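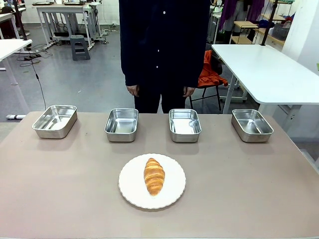 Volden Demonstration Capture Group
Operator Guide, Section 5: Recording Tray-Placement Examples
April 2021

This section covers recording one batch of human demonstrations for the placement model. Complete the camera check in Section 2 before you start.

5.1 Set up the table

1. Line up the four steel trays across the back of the table. Leave an even gap between them. A slight angle on the two end trays is fine.
2. Check that all four trays are empty.
3. Put the white plate at the front, centered left to right.
4. Place one croissant on the plate with its long axis pointing toward the back of the table. It does not have to be in the exact center.
5. Stand behind the table, between the second and third trays, with your arms at your sides.

Note: The camera does not need to see your face. If your head is in view, step back or call the shift lead. Do not tilt the camera yourself.

Note: Long sleeves are allowed. Both hands must show below the cuffs.

5.2 Record an example

1. Open Bralusix and load task 655.
2. Read the tray number on the prompt screen. Trays are numbered from left to right as the camera sees them, so tray 1 is on your right when you stand behind the table.
3. Start the recording and hold still for 2 seconds.
4. Pick up the croissant with one hand and set it in the tray named in the prompt. Move at your normal speed.
5. Return both hands to your sides and hold still for another 2 seconds.
6. Stop the recording. Mark it Good, Retry or Discard.
7. Put the croissant back on the plate and go to the next prompt.

Mark an example Retry if you used the wrong tray, touched a second tray, or dropped the item. Keep the recording. Retries are stored separately and are used to train the error detector.

Caution: Do not slide the plate during a pickup. If it moves, finish the example, mark it Discard and repeat 5.1 from step 3.

Caution: Items used for recording are not food. Do not eat them or take them back to the kitchen.

5.3 Close the batch

A full batch is 1000 examples marked Good. Upload partial batches to the Undon server at the end of each shift. If the upload stops, leave the files where they are and restart it from the Transfers menu.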